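Prisel bench notes
Home | Notebook | Parts list | Fixtures | Archive

June, posted from the back bench, 4:40 p.m.

Carrying on with the white boards for the Trorkbridge job. The last entry ended with the pegs and sockets sorted into trays, so I won't go over that again. This one is mostly about the table, how the board sits on it, and the small pieces, which are still giving us trouble.

The table first. We moved to the dark gray top because the white boards were hard to see on the old pale one. You could lose an edge completely under the overhead lights. On the gray the outline is plain from anywhere in the room, and it's much easier to tell when a board has gone in crooked. The gray does show dust. Wipe it at the start of the day with a dry cloth, and don't use the spray from the sink cabinet. It left a film last time and the boards slid on it.

The board goes down flat with the long side square to the front of the table. I tried it on the cork mat and didn't like it. The mat has a curl at one corner and the board rocked whenever anything pressed on that side. On the bare top it stays put as long as the underside is clean. I checked a stack for warp with the steel rule before lunch and set two aside, both with a bow toward the middle. They're on the shelf under the window with tape on them. Please don't put them back in the stack. They can be used for paint tests.

Small pieces: the blue ones from Dresora are a better fit than the first lot. The first lot had a ridge left from molding, and you had to scrape each one with a blade before it would go anywhere. The new ones come clean. They are light, though, and they wander if you set them down on the board without seating them. A tap on the edge of the table is enough to move one.

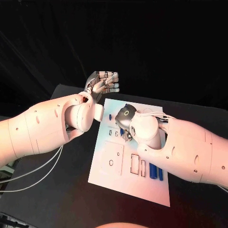 I went back and forth on whether to lay all the pieces out beforehand or bring them over one at a time. One at a time is slower but I made fewer mistakes. With everything laid out I kept knocking the near ones while reaching for the far ones, and then had to stop and straighten up. For now the tray stays off to the side and a piece comes over only when its spot is next.

Order of placement matters more than I expected. Starting from the front edge means reaching over finished work for the rest of the board. Starting at the rear and working forward is better. I've penciled an arrow on the drawing so we all go the same direction. The drawing is the Gill version, sheet 6, and it has replaced the one that was taped to the cabinet door. The old sheet had the spacing wrong along one side. I've thrown it out.

Fit notes, for whoever orders next:

The blue pieces seat with light pressure. If one needs a real push, it's the wrong piece or there is grit in the hole. Take it out and look before pushing harder. I split a board last month by being stubborn about it.

The spare gray pieces are too tight and I don't think sanding them is worth the time. They can go back.

Bag 623 has mixed sizes in it in spite of the label. I sorted what was left into the divided box and wrote the sizes on the lid in marker. The bag itself is folded up inside the lid in case Dresora wants the number.

Storage: finished boards go in the flat rack with a sheet of paper between each. The rack holds 12 and no more. I know a thirteenth will go in if you lean on it, but it scuffs the ones on either side. Use the second rack, the one by the door, once the first is full. The paper is the brown roll on the end of the bench and needs to be cut a little short so it doesn't hang out and catch.

The light over the table could be better. The left tube has a flicker that gets worse as the afternoon goes on. I've put in for a replacement. In the meantime I've been doing the fine work in the morning and leaving racking and sorting for later in the day.

Still open:

Ask Dresora if the blue comes in the next size up.
Find a stop or a strip of something low for the rear edge of the table, so the board can be pushed up against it and end up in the same place each time. A strip of aluminum from the scrap bin might do. It would have to be thinner than the board.
Cut more paper.
Check the two bowed boards again after the weekend, in case they flatten out under weight. I've put the parts catalogs on top of them.
Rewrite the label on the divided box. My marker was running dry and the sixes look like zeros.

Prisel workshop notebook | Contact the bench | Copyright Prisel | Back to top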